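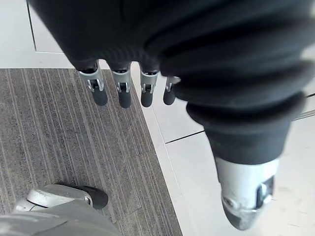
カタログ 25ページ

Soltus シンクキャビネット
流し台・水切り・引き出しラック

白い天板に幅の異なる2槽のステンレスシンクを組み合わせた流し台です。天板は薄いグレーの石目調で、背面の壁にも同じ系統の柄を合わせています。水栓は槽の間の奥に立つ首の長いクロム仕上げ。左の槽は大きく深いため、鍋やボウルもそのまま洗えます。

水切りラック Rodance
右の小さい槽に渡して使います。グレーの枠を縁に掛けるだけで、工具は不要です。皿を平らに置くこともできます。使わないときは外して天板下にしまってください。 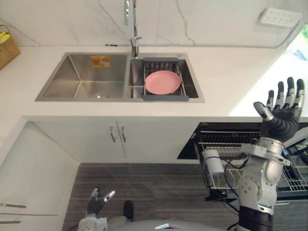
引き出し式ラック Custon
流し台の右隣に組み込む黒枠のワイヤーラックです。上段は細い仕切りが並び、下段は格子状の網になっています。小さなカップ類も収まります。洗った食器は水を切ってから入れてください。閉めると白い扉の列に揃います。
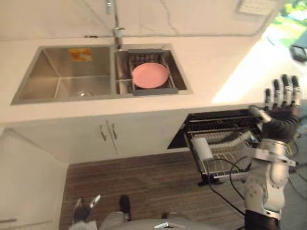 ご注文について
品番 1,414
扉の色 白
取っ手 銀色、細型
組立 Cabanatuan工場
価格表は2024年3月2日改定分をご覧ください。水栓とコンセントの工事費は含みません。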